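Data from the open day demo at the Fikard site, April 25, 2018. Maintained by the Wurkero handling group. Read the known issues before training on any of it.

# openday-handling

## Summary

Recordings of a single-arm pick-and-place demo run in front of visitors. The arm handles wrapped food items and food models between a bench and a light-colored tray. Episodes were teleoperated from a desk next to the barrier. The 2 operators swapped at midday.

| Field | Value |
|---|---|
| Episodes | 300 |
| Object classes | 14 |
| Operators | 2 |
| Views | wrist |
| Control | teleoperation, position mode |
| Site | Fikard, ground floor hall |

## Layout

```
openday-handling/
 episodes/
 <episode_id>/
 wrist/
 state.csv
 meta.json
 objects.csv
 splits/
 train.txt
 heldout.txt
```

`state.csv` has one row per control tick: joint positions, gripper opening, commanded gripper opening, timestamp. Timestamps are from the controller clock. Wrist images are named by the same clock, so no offset is needed.

`meta.json` holds the object class, operator ID, outcome flag and a free-text note. The note is often blank.

## Collection

The task list was written in January for the Nurnia trade visit and reused with small changes. Visitors chose the next object from a printed card; the operator then ran one pick and one place. Failed grasps were retried inside the same episode and are not split out. If the object left the bench the episode was stopped and flagged `dropped`.

Lighting was the hall lighting plus daylight from the door side. Exposure was left on auto – expect shifts between morning and afternoon episodes.

Labels on the visitor cards were in English and Vietnamese. Class names in `objects.csv` are English only, except `Đào` (peach), which was entered from the card and kept so that older scripts do not break. Read the file as UTF-8.

## Known issues

- `gripper_opening` is noisy below the contact threshold. Use the commanded value for closing events.
- Outcome flags were entered by the operator between visitors. Some were corrected later from the images; corrected rows have `flag_source = review`.
- Soft wrap bunches between the fingers, and the measured opening then reads wider than the wrap alone would suggest. Do not use it as an estimate of object width.

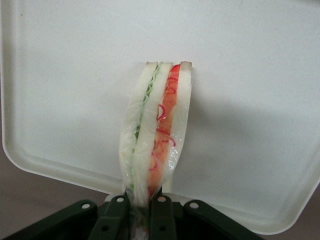 - Clear film produces small highlights that move with the wrist. Simple color thresholding breaks up the object mask along these. The masks we use internally were drawn by hand and are not part of this release.
- Pale bread against an off-white tray gives weak edges. The fillings segment well; the outer slices do not.
- The sandwich class contains grasps at several orientations under one label. Orientation is not annotated.

## Splits

`heldout.txt` is split by object class, so no held-out class appears in training. A random split over episodes will give better numbers and should not be compared with ours.

## Access

Internal to Wurkero and Fikard. Ask the handling group for a read key. Visitor cards were not retained.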